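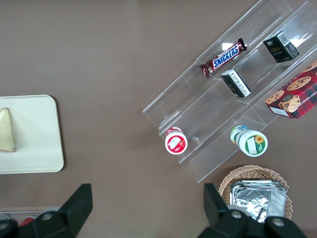 8 August 2022

The Gralik Lodge will reopen its east wing to overnight guests in October, the property's management has announced. The wing has been closed for repairs to the roof and heating system.

The work covers 30 guest rooms on two floors, along with the corridor that links the wing to the main lobby. Parking on the Dernel Road side will be extended to hold 100 vehicles. The south entrance will stay closed until the paving is complete.
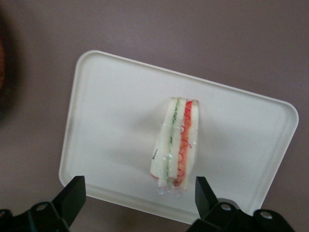
Room rates for the fall season will be posted at the front desk and sent to past guests by mail. Guests with bookings in the main building may ask to move to the east wing at no added charge, subject to space.

"We thank our guests for their patience during the repairs," said Oliwia Zalewska, general manager. The shuttle to the Lolis trailhead will keep its summer schedule until the wing opens.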